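Pimia soft toy range: progress report for December
Prepared for the Hadgu product fund by Nokuthula Tshabalala, Mestberg workshop

Summary
The second stage of the grant is finished apart from the care labels. All three patterns are final and the first short run has been sewn. Spending is within the amount agreed for this stage.

Patterns and samples
We started the stage with three patterns: the bear, the hare and the seal. The bear and the seal needed only small changes. The hare was redrawn twice. Its ears were set too far back on the head and pulled the seam open when the toy was picked up by them, which is how most children will pick it up. The ears are now caught into the crown seam with a double row of stitching.

We sewed 50 toys for the short run. One was rejected at inspection for a gap in the closing seam, leaving 49. These have been boxed and are stored at Warham until the shop trial.

Fabric
We have moved from the long pile to a short one for the whole range. The long pile hid the stitching well but shed during cutting, and the sewing room had to be swept several times a shift. The short pile shows a crooked seam more readily, so the sewers are now basting curved pieces before they go to the machine. This adds time to each toy. It has been allowed for in the price.

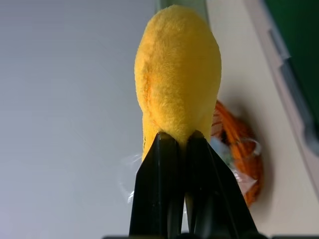
Filling
The filling is recycled polyester fiber from the same supplier as before. Heads are stuffed firmly and bodies less so. We tried a heavier base for the seal and dropped it, as it made the toy lie on its side.

Open items
The care labels came back with the wrong washing symbol and have been reprinted at the printer's cost. We expect them next month. The outside safety test on the hare has to be repeated because of the change to the ears. The bear and seal reports are attached to the budget sheet.

Next stage
We plan to cut fabric for 200 toys once the labels arrive and the hare has passed. The shop trial at Warham will open on a Saturday, with the date to be agreed with the store. We ask that the third payment be released on the original schedule.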